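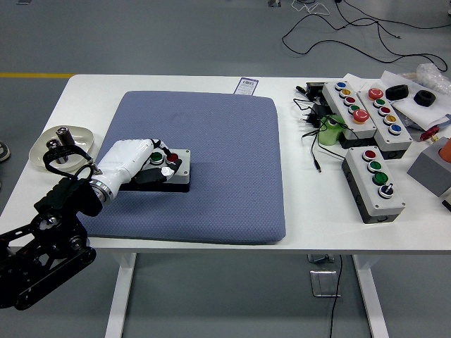
Findcombe Craft Center | Upholstery & Soft Furnishings Workshop

Search equipment Enter keyword Go

Print this page | E-mail this page

Asta 664 Walking-Foot Sewing Machine

The Asta 664 is the big green sewing machine against the back wall. It sews canvas, leather, vinyl, webbing and, if you aren't paying attention, the cuff of your shirt. Members who have passed the introduction may book it whenever the workshop is open.

If you have only used a home machine, the main difference is the foot. On the Asta the foot and the needle move the fabric along together, so the top layer and the bottom layer reach the end of the seam at the same time. People who have spent an evening easing piping around a box cushion on a kitchen table tend to go quiet when they see it.

What it will sew

Upholstery fabric up to 6 layers, including the piping. Leather, if it is garment or furniture weight. Saddle leather is a matter for a saddler. Boat canvas, awnings, tool rolls and bags are all fine. It does not care for chiffon, and it will hem your jeans in the manner of a truck parking on a bicycle. Use one of the home machines by the door.

Stitches

Straight, forward and back. We are sometimes asked about zigzag, buttonholes and the little row of ducks. There are no ducks.

Speed

The maker rates it at 3000 stitches a minute. We have fitted a smaller pulley and it now goes a good deal slower, which most members have accepted with dignity. If you do production sewing for a living and want the old pulley back for a day, ask first and be prepared to put the small one back on yourself.

Needles and thread

Needles are in the left-hand drawer, sorted by size until Saturday afternoon and by luck after that. Start with a size 100 for ordinary furniture fabric and go up for vinyl or anything with a backing. Pitby bonded nylon is on the cone stand in black, white, tan and a purple that arrived by mistake. Please use the purple. Cotton thread snaps under this tension and leaves lint in the hook, so keep it for your hand work.

Before you sew

Wind a full bobbin. Put two drops of oil where the red dots are – the red dots only, as the machine has other holes and they are not hungry. Run a test seam on a scrap of your own fabric, with the same number of layers you plan to sew. Hold both thread tails for the first few stitches or you will make a bird's nest under the plate, and you will be the one to pick it out.

Attachments

Piping feet (three widths), zipper foot, roller guide, and a Wattimena binding folder that works beautifully for Afiq Majimbun and for no one else so far. He will show you how he does it. It looks very simple when he does it.

Booking

Sessions are two hours, and the sheet is on the clipboard next to the fabric shelves. New members need the introduction, which takes one evening and ends with everyone owning a slightly crooked pouch. Bring closed shoes and tie back long hair. If something jams, switch off, leave the handwheel alone and find Afiq. He would much sooner be interrupted than retime the hook again.

Print this page | E-mail this page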